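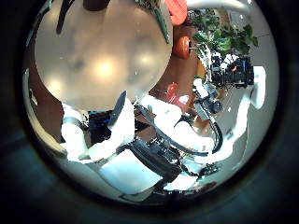

About Clester Indoor Plants

G'day, I'm Imad Haddad, and I look after plants in places where people work. Offices mostly, plus a fair few workshops, two dental surgeries, a physio, the library and a primary school staffroom where the peace lily gets more tea than water. If you've got a room with people in it and a bit of daylight, I can probably find something green that'll be happy there, and I'll come by and keep it that way.

You can hire plants from me, you can buy them, or you can keep the ones you've already got and have me come and sort them out. Plenty of people start with the last one. There's usually a sad rubber plant in a corner somewhere and a bit of guilt to go with it.

How I got started

I was a bookkeeper for years. Good job, nice people, terrible carpet. I had a desk near the only decent window and I started bringing in cuttings from home in jam jars, and then the cuttings needed pots, and then my manager asked if I could do something for reception, and before long I was spending more of my lunch breaks with a watering can than a sandwich. I was up to 49 pots on that floor when the lease ran out. The company moved somewhere smaller and I took most of them home in the back of my old Saab, with a fiddle-leaf fig lying across the front passenger seat (seatbelt on) and soil in the air vents for as long as I owned that car.

A couple of the people I'd worked with went on to other places and rang me up. Could I come and have a look at their foyer? Could I bring that big one with the holes in it? I did it on weekends for a while and then dropped down to part-time at the books, and then one March I stopped doing the books altogether. My mum still asks when I'm going back.

What I like in a workplace plant

Leaves, basically! I've got nothing against flowers but they drop, they make a mess on desks and half the office starts sneezing. I go for foliage first. The leafy one in the photo up top is very much my kind of thing - broad leaves, some dark green and some lighter, spreading out against a pale background. Against a pale background you see every leaf. Put the same plant in front of a dark bookcase and it pretty well vanishes.

I'm also very fond of putting greenery near the stuff people use all day. Lots of workplaces shove the plants in the foyer where visitors walk past them once, and then the people who are in the building for eight hours get a whiteboard and a bin. If you've got a bench full of black gear and cables, that's where I want to put something with leaves. It softens all that hard plastic and metal, and it gives your eyes somewhere to go when you look up.

There are some rules when I do that, mind you. I keep pots on their own stand or shelf wherever I can, with a deep saucer and an inner liner, so any water that goes in stays in. I won't sit a pot on top of anything that plugs in. I leave enough room for the leaves to spread without getting brushed past or leaned on, and I turn the pot a quarter each visit so it doesn't end up growing lopsided towards the window. And nothing with spikes goes near a walkway. I learnt that one with a yucca and a courier.

What happens on a visit

First visit, I walk around with a notebook and a light meter and ask a lot of nosy questions. Where does the sun come in? Does the air con blow on this spot? Who's here over Christmas? Does anyone bring a dog in? I like to talk to whoever sits nearest as well, and not only the person paying the invoice, and if somebody doesn't want a palm frond tickling their ear all summer I'd like to hear it before I lug the thing up the stairs.

Then I go away and draw up a plan with a price on it. It's one page. If you say yes, the plants come on my next run, already potted up and already settled in at my place for a couple of weeks so they're not going straight from a steamy greenhouse into your air conditioning.

After that I come every 2 weeks in the warm months and a bit less through winter. I water, wipe the leaves with a soft damp cloth (dusty leaves drive me up the wall), trim what needs trimming, check under everything for scale and mealybug, and swap out anything that's sulking. Hired plants get replaced for free, unless somebody's been pouring coffee in them. I can always smell it.

I do try to keep out of the way. I know what it's like to be halfway through something fiddly and have a bloke with a watering can ask you to shift your chair. If you're flat out I'll do the other end of the room first and come back.

Where the plants live before they get to you

I've got a shed and a shadehouse out on Skarkunham Lane, just past the bowls club. It used to belong to a tomato grower, so the bones were good even if the roof wasn't. Everything I hire out spends time there, and everything that comes back poorly goes to the bench at the far end, which I call the ward. Some of them have been through the ward three or four times. There's one old dracaena that must have worked in half the buildings in town by now.

I mix my own potting medium, and I've been calling it Tralska, after the name on the side of the second-hand cement mixer I make it in. It's chunky, drains well and doesn't stink, which matters a great deal in a closed room. People kept asking for it so I bag it up now. It's there on a trestle by the shed door if you want some, and there's an honesty tin.

Who else is here

For a long time it was just me. There are 4 of us now, and we each have our own run, so you'll see the same face each time. I think that makes a big difference. A plant that's looked after by one person gets noticed when it changes, and you get somebody who remembers that your front door sticks and your alarm code is different on public holidays.

I still do the first visits myself and I still do the long run out past the highway, mainly for the bakery at the other end of it.

Things I get asked a lot

Do you do fake plants? No. I don't mind if you have them, and I'll even give them a dust while I'm there, but I won't sell you one.

Our room has no windows. Are we stuffed? Not always. There are a handful of tough ones that'll cope under decent overhead lights if they're on all day, and I can rotate them back to the shadehouse for a holiday. If it's really too dark I'll tell you so and you can spend the money on something else.

Can we water in between? Please don't! I know it's tempting. If something's drooping, text me a photo and I'll tell you whether it needs a drink or is just having a moment.

Is one plant too small a job? Nope. My very smallest customer has a single pothos on a filing cabinet and I'm as fond of it as anything on the books. I group the small jobs together by street, so it doesn't cost you a silly amount.

Can you take our old ones away? Yes, and I'd love to. Even if they look dead, leave them out for me.

Getting in touch

Easiest is to come and say hello at the shed. We're at 3616 Skarkunham Lane, Clester, and the gate's open most mornings until lunch, when we all head off on our runs. Look for the green letterbox and mind the hose across the drive. If you're after a quote, bring a photo of the room with the lights on as you'd normally have them, and a rough idea of which way the windows face. If you don't know, stand there at lunchtime and tell me where the sun is.

Imad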